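Priltisside Duvet Cover Set – Mirkum Weave

Item 981
In stock, 3 left in queen
Ships from our Cotberg warehouse

The Mirkum is our mid-weight duvet cover, made for people who want one cover on the bed all year. It is woven from combed cotton in a plain percale weave, so it feels crisp when it is new and gets softer over the first few months of washing. The cloth is dyed before sewing, and the thread used for the seams is matched to each color.

Each set comes with one duvet cover and 2 pillowcases. The twin set comes with one pillowcase. Inserts and pillows are sold separately.

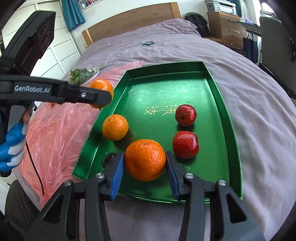
Color is the thing we get the most mail about. Screens vary, and bedding takes up enough of a room that a small difference matters. A lilac-grey duvet like the one under the green tray of oranges and apples can look closer to plain gray in a north-facing room and more purple under a warm bulb. If you are matching paint or curtains, order a swatch first and leave it on the bed for a full day. Swatches are free, one per color, and go out by regular mail.

Closure and corners

The bottom edge closes with buttons set into a hidden placket. We moved from snaps to buttons in April after too many snaps came back bent from the dryer. There are ties in all four corners, long enough to go twice around the corner of a thick insert. Inserts from Wang and most other makers have loops in the right places. If yours has no loops, you can sew a short piece of cotton tape to each corner.

The cover is cut slightly larger than the listed insert size to allow for shrinkage in the first wash. It will look a little loose out of the package.

Washing

Wash before first use, buttons closed, inside out. Warm water is fine. Cold is better for the darker colors. Tumble dry on low and take it out while the seams are still a bit damp, or hang it over a line. Do not use bleach or fabric softener. Softener leaves a coating on percale that makes it feel limp. 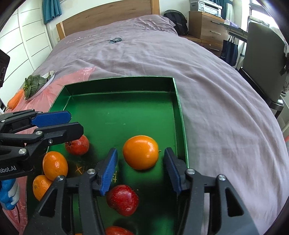 Wrinkles are normal for this weave. If you like a smooth bed, iron the top panel while damp and leave the underside alone. Shaking the cover out hard before drying also helps – it takes two people for the king size.

For food and drink spills, blot with a cloth and cold water as soon as you can. Fruit juice and tea should be treated before the cover goes in the dryer. Heat sets them.

Sizes

Twin – one cover, one pillowcase
Queen – one cover, two standard pillowcases
King – one cover, two king pillowcases

Returns and loyalty points

Unwashed sets can be returned in the original cloth bag. Washed sets can be exchanged only for a fault in the cloth or sewing. Send us a photo of the fault and the number printed on the care label, and keep the set until you hear back. Swatches do not need to be returned.

Priltisside account holders can trade 3000 points for any twin set, or put them toward a larger size. Points cannot be used on clearance colors.

Also in the Mirkum weave: fitted sheet, flat sheet, euro sham, crib sheet.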